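What I did with my August: dish rack edition

I've been promising a post about the new job since I started it, and then every evening I get home and my wrists are tired and I watch cooking shows instead. So this one is long. Get a drink.

The short version of what I do now is that I teach two robot arms to put dishes away. The longer version is that I do the chore myself, through the arms, again and again, while a computer writes down everything the joints and the cameras are up to, and later a model gets trained on the pile. My desk is next to the table. My title has the word "operator" in it and my mother tells people I work at the phone company.

The task we've been on is called Forsyth. All our tasks get a name out of a list Fergus made on his first day (Fergus Rutherford, my boss, lovely man, terrible at naming things) so we also have a Comier, which is folding washcloths, and a Mindis, which is a sorting one I haven't touched yet. Forsyth is the dish rack. You've got a small black rack, a cup, a stick and a couple of plates, and they have to get from wherever they are to where they belong. One run through that is an episode. The target for Forsyth is 300 clean episodes per layout, and we have a bunch of layouts.

I thought the plates would be the hard part! They're flat, they sit there on the table, and a gripper with two fingers has nothing to get hold of. And yes, my first day on plates was pretty humbling. But there's a trick, you come in low at the rim and tip it, and once your hands know it they know it. By lunchtime on the second day I was chatting while I did it.

The stick is what gets me. It's thin and it rolls. If you pinch it near one end the other end swings around and whacks the rack, and if you pinch it in the middle you've got no room to lower it into the slot. I have dropped that stick more times than I want to put on the internet.

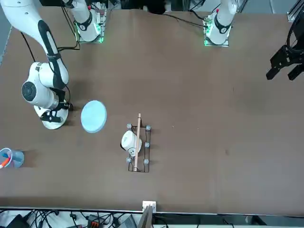

Anyway, the thing I really wanted to write about is what makes an episode good, as I had it wrong for the whole first week and it cost us.

I came in thinking my job was to be smooth. I used to do a lot of pottery, I have decent hands, and I figured the best example was the prettiest one. So if I fumbled the cup I'd stop the recording, throw it away and start over. I got really fast. I had this gorgeous stack of runs where nothing went wrong, and I was so pleased with myself.

Then we trained on it and let the arms go on their own. They'd reach for the cup, miss by a finger's width, and carry on to the rack with nothing in the gripper, and place that nothing very carefully. Fergus laughed so hard he had to go stand in the hallway. The model had never once seen me miss, so it had no idea that missing was a thing you could do something about.

So now we keep some of the fumbles. If I miss and then go back and get it, that stays in. If I miss and flail for a while and knock the rack sideways, that goes out (there's a folder for those, and it's called Groltetti, please don't ask me, ask Fergus). The rule of thumb I use is whether I'd be happy to see the arm copy it. Backing up and trying again, sure. Shoving the plate along until it hits something, no, even if it technically ends up in the right spot.

The other big one is pausing. I didn't know I did this, but when I'm deciding which thing to pick up next, I hover. Just hang there over the table, thinking. To me it's a second of planning. To the model it's an instruction to hang there over the table, and boy did it learn that one. The first version would drift up to the plates and stop, like someone in front of an open fridge. We went back through everything, and out of one batch I had to cut 17 episodes for loitering alone. I now decide my order before I hit record, and I say it out loud, which my neighbor at the washcloth table has been very patient about.

Then there's moving stuff around. You'd think you'd just put everything back in the same place each time, and for a few days I did, because it's quick. Don't do that if you ever end up in this line of work! The model gets amazing at one exact arrangement and falls to pieces if you turn the rack a little. We use a sheet with 14 starting layouts on it, and within each layout I nudge things by hand. The rack gets turned. The cup might be in already or it might not be. Sometimes one plate starts near one arm and the next time near the other, so both arms get to do some of the work. I was badly favoring the right one, it was showing up in the numbers, and Fergus made me do an entire afternoon left-handed. I spilled my coffee twice that evening, I swear it rewired something.

A few people asked in the comments last time whether it's boring. It is, kind of! It's boring like knitting is boring. There's an hour in the middle of the morning where I get into a rhythm and could go forever, and there's a stretch after three o'clock where every pickup is a struggle and I start taking it personally. I've started looking at my own reject rate by time of day and it's not flattering. These days I save the notes and labeling for the afternoon and do my recording before lunch, and the keep pile has gotten a lot better for it.

Labeling is its own little world, by the way. Every episode gets a sentence saying what was done, and you'd be surprised how much there is to argue over. Is it "put the cup in the rack" or "place the cup on its side in the rack"? Is it a stick or a chopstick? (We went with stick, after a discussion that lasted most of a sandwich.) If three of us write three different things for the same chore, that's fine, even useful. If I write "blue plate" on a run where I moved the white one, that's poison, and I found two of those with my initials on them, so I now write the sentence right after the run while I still remember it.

As of this week the Forsyth folder has 2,556 episodes in it, counting the ones from before I started. I went and looked at the number before I left and felt weirdly proud, the way you do about a really long receipt.

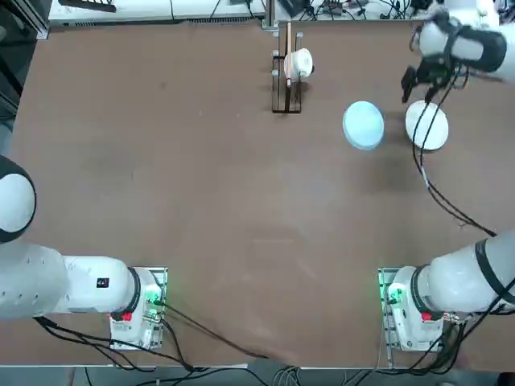
What's next

More stick. We've got a new plan where I do a block of nothing but stick pickups, each one starting from a different angle, and we mix those in with the full runs and see if it helps. I'm hopeful. Fergus is hopeful but has also bet me lunch that it'll still drop it, and he picked the expensive noodle place, so you can tell where his heart is.

After that I'm supposed to swap over to washcloths for a while, and someone else takes the dish rack. I've been writing them a page of tips and it has gotten a little out of hand, it's got a section on wrist stretches. If any of you do this kind of work and have a good way of keeping your shoulders from creeping up around your ears by noon, please leave it in the comments. I'll try anything short of yoga, and I might try yoga.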